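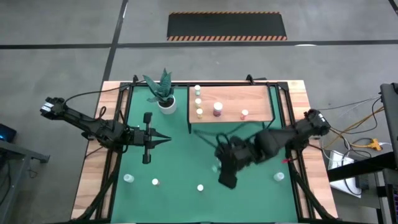 Reece said that backlash was a property of the gearbox and could not be fixed in software, and that anyone who claimed otherwise was selling a gearbox. He said this to the bench, with a hex key in his mouth, so I may have lost a word.

By Adanech Mersha
April

Home | Stories | Archive | Submit | Contact

The fault was in Jitero. Worku, the left arm, had passed every check since we bolted it down. Jitero had passed them all until the evening we moved the build from Reece's garage to the shared workshop in Fustham, after which its wrist joint began to return to zero and then, after a pause, to a place slightly beyond zero. The error was small. On a bare table it would have been tolerable. We had a shelf of jars to sort.

I logged the wrist encoder at idle. The log ran to 2,000 lines and was flat apart from a step near the end. I ran it again and the step moved. Reece looked at the plot and asked what time it was. I told him it was ten past seven. He wrote that on the back of his hand and went to make tea.

We changed the coupling. We changed the cable, then put the old cable back, as the new one was stiffer and pulled on the forearm when it bent. I reduced the holding current to 85 percent of rated and the motor ran cooler, with no effect on the step. Reece reseated the Oltwood board and cleaned its contacts with a pencil eraser. I noted this in the build log under "Actions." He asked me to put it under "Repairs." I left it under "Actions."

At that point we had not spoken about the other matter for several days. Reece had been offered work two hours north. The Oltwood board was his, and so was the spare. The arms were paid for in equal halves, which had seemed a simple arrangement when there was one arm.

"You could run Worku alone," he said.

I said the planner assumed two arms.

"Change the planner."

I said I could do that.
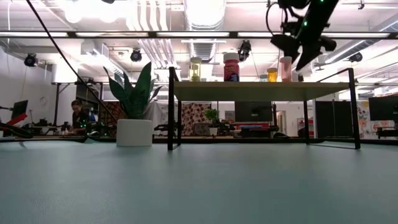

The test procedure was mine and had been written for a quieter room. It called for 20 approaches to each container, with a stop above the lid, a wait, and a withdrawal. No grasp was commanded. The measurement was taken at the stop, by dial gauge, and read aloud. Reece read and I typed. I had set the order so that the difficult pair came last: the tall pinkish container with the white lid, and the short amber jar right beside it. The height difference between the two meant that any error in the wrist would appear as a finger on the wrong side of a lid. With the gripper over that end of the shelf I could judge the gap by eye before he gave the number, and I found I was typing my own estimate and then correcting it.

The first approaches were good. Reece read the gauge in the same voice each time. Then the wrist stepped, and he read the new number in that voice too.

"Time?" he said.

It was ten past seven. He turned his hand over and looked at it, though the ink had been washed off days ago.

The workshop heating came on at seven. Its blower took a few minutes to spin up, and its return line shared a ground with our outlet. I put the meter across it and there was the offset, small and steady. We ran an extension from the far wall and repeated the series. The wrist returned to zero and stayed there for all 20 approaches to the amber jar.

I wrote it up. Cause: ground offset from blower. Fix: separate circuit. Under "Actions" I crossed out the line about the pencil eraser, then restored it, since it had been done.

Reece packed his gauge into its case. He unscrewed the spare board from the drawer front where it had been stored, and put it in his coat. The other board he left where it was, with its fan running.

"It'll need new firmware in the summer," he said. "The settings aren't written down anywhere."

I opened a new page in the log and asked him to go slowly. He pulled the stool over and started with the baud rate.

Related stories
Torque Table
The Lathe at Number Nine
Notes on a Borrowed Oscilloscope
Dead Band
Two Keys to the Paint Room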